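Notes on the Sorting of Household Textiles

Ese Okonkwo writes on domestic order and the care of ordinary belongings. Her essays have appeared in the Hastow residents' newsletter, and she maintains this blog from her home in Tusdale.

The present entry concerns socks, a subject on which I have received more correspondence than on any other. My earlier post on drawer arrangement drew 19 letters, of which all but two raised the question of whether socks should be folded, rolled or simply laid flat. I undertook in December to reply at proper length, and I regret the delay.

My own practice was formed in my aunt's house in Brumthorpe, where laundry was sorted on the table after supper. The larger garments were set to one side. Each sock was then taken by both ends and drawn out to its full length before it was matched with its partner. I continue to recommend this method. A sock that has been drawn out can be compared fairly with another, and a thin heel is more readily noticed at this stage than on the foot.
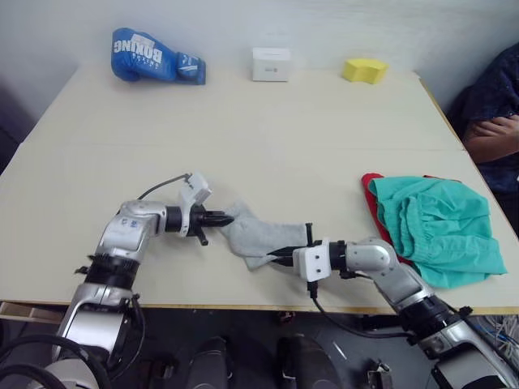
A gray sock held out at full length, with a teal garment to the right and a boxing glove at the back of the table.

Sports equipment deserves separate mention. Gloves and similar items should not be stored in the same drawer as clothing, however convenient this may seem at the end of an evening. In my household they are kept on an open shelf in the hall, where air can reach them. Shorts are folded once lengthwise and once across, with the waistband uppermost, and are stacked by color.

With regard to the single sock, I allow it five weeks. It is kept during that time in a shallow box on top of the Modise cabinet, and the box is inspected whenever a wash is put away. A sock still unmatched at the end of the period is transferred to the cleaning cupboard, where gray ones in particular give good service on window ledges and blinds.

Readers who wrote to me regarding wool will find their questions addressed in the next entry. Correspondence on the present subject may be sent until 31st August.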